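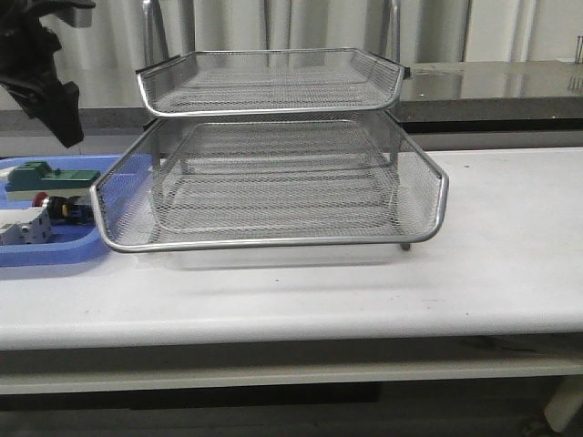 Haris Perić objected that a second tier is wasted on most desks, as the papers placed on it are the ones their owners have already stopped reading. The remark came up in the first round of interviews and was repeated, in milder terms, by several other participants. It is taken up in this section because it bears directly on how the two levels of a tray organizer are used over a working week.

4.2 Use of the upper and lower tiers

Figure 3. Two-tier wire-mesh desk organizer. The upper tray is the narrower of the two; the lower tray projects farther forward.

The organizers under study follow the general form shown in Figure 3. Both trays have mesh floors and rounded metal rims at the front, and the lower tray extends beyond the upper one, so that the front part of its contents can be reached without lifting or tilting anything. The effect of this offset on sorting habits was the main concern of the February observations at the Dritadport records office.

Over the period, 800 documents were logged as they entered the trays. Of these, 297 were placed first in the upper tray and 203 of that group were later moved down by the same person. Movement in the other direction was rare and was not analyzed separately. Staff described the lower tray as the place for work in hand, while the upper tray held items awaiting a signature, a reply or a decision by another office. No instruction to this effect had been given.

The pattern offers partial support for the objection quoted above. Papers in the upper tray did stay longer, and on two desks the same folder remained on top from one Wednesday to the next. Most upper-tray items were nevertheless retrieved in time for their due dates, and participants were able to name the top sheet without looking. We therefore treat the upper tier as a waiting place — one that is checked less often but is not forgotten.

Depth of stacking was a separate matter. Clerks using the Skisislow filing routine, which calls for the trays to be cleared before lunch, seldom let a stack reach the level of the rim. Those following the older Chauvin routine cleared the trays at the close of the day and more often placed papers crosswise to keep batches apart. Crosswise sheets hung over the front edge of the lower tray and were sometimes bent by a passing sleeve. Seven participants asked for a divider; the remainder preferred colored cover sheets, which were already in stock.

Placement on the desk also varied. Left-handed staff kept the organizer on the right, with its front turned slightly toward the chair. The consequences for reach are considered in Section 4.3.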